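Notebook, July
Side room, furniture and finishes

Continuing from the earlier page on tabletop wear. Purpose of this entry is to get the state of the two tables written down before anything is sanded, and to settle the order of work.

Pieces are tagged with masking tape on the underside. Tag 112 is the light table, tag 123 the dark one. Tag 100 was used twice last year (a stool and a shelf board), so I have retired it. If anyone finds it on something, peel it off and write in the margin what it was on.

Light table first. Top was last oiled with the Cherkaoui hard oil, one coat, wiped back after 20 minutes by the wall clock. The can says two coats. The second was never done, and the log has no entry for it. Surface feels dry across the grain and slightly raised near the corners. No cupping that I can find with the straightedge. Legs are sound, all joints tight under hand pressure. 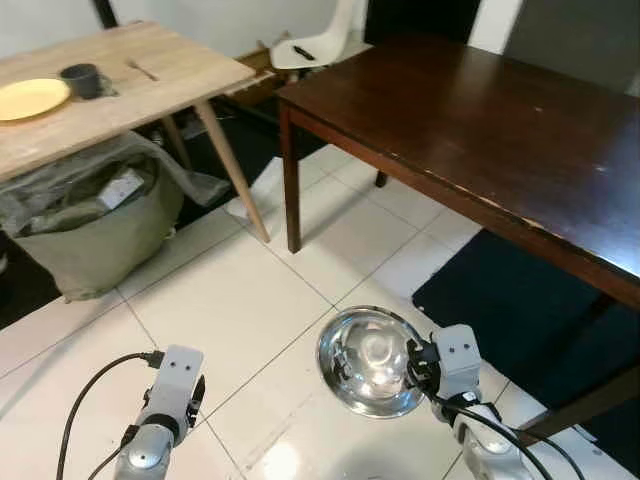
Light top needs a wash, a light sand and two full coats, in that order. Before that it has to be cleared, and so does the floor under it. The yellow plate, the cup and the fork go back to the kitchen side, and the sage-green bag underneath has to move out along with the cloth hanging from it and the small white box in the folds. Sanding dust gets into fabric and does not shake out. The white plastic chair can stay between the tables for now, but take the small black item off the seat first. The tapered legs get masked at the top only. Last time the tape was run all the way down and it lifted finish when it came off.

Dark table, tag 123. This is the harder one. Stain is under a gloss topcoat, product unknown. The old sheet says Plunero, but the handwriting is not ours and I would not rely on it. Worn spots along the front edge, where people lean. Scuffs there are shallow and do not catch a fingernail. My view is that the stain is intact under most of them and that the gloss alone has gone dull. Josefina Ojeda disagrees and thinks the color is thin at the edge as well. Her test is better than mine: mineral spirits on a rag, look while it is damp. If the mark disappears the damage is in the topcoat. If it stays pale, color has been lost.

Ran her test on the underside of the rail to check that the spirits do not soften the finish. No tack after ten minutes, rag came away clean. Not yet run on the top.

Plan for the dark table, subject to that result:

Wash with a drop of dish soap in warm water. Dry at once.
Spirits test along the front edge, marks noted on paper, no pencil on the wood.
Gray pad on the dull areas only, with the grain.
Color touch-up where needed, by brush, thin. Leave overnight.
Wipe-on topcoat, whole surface, 2 coats.
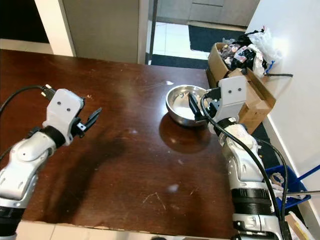

Do not skip the wash. Dried splashes and fine grit feel the same as finish defects under the pad, and the grit leaves its own scratches. Bowls and anything else with a metal base get lifted off the top, never slid. Felt pads from Trivusdale are in the second drawer, self-adhesive, and they hold well enough on glass and steel as long as the base is clean.

Topcoat supply: one unopened can of the Lastlow satin, one part can of the gloss. Satin over gloss will change the look of the whole top, which I do not mind, but it has to be all of it or none. Patching satin into gloss shows from across the room. Josefina prefers to keep the gloss. The part can has a skin on it and would need straining — check whether there is enough underneath before deciding.

Storage. Boxed odds and ends are to be sorted before they go back on any shelf. Cords in one box, packaging flattened, plastic bags in the bin by the door. Crates stay off the walkway while the tops are curing.

Open points:
Light table, second coat of the hard oil or switch to the same topcoat as the dark one. I lean toward oil.
Dark table, spirits test on the front edge.
Straining cloth, none left.
Correct the tag list, 100 removed.

Windows open during the spirits work, rags laid flat outside to dry. Josefina has the key to the solvent cabinet until the tops are finished.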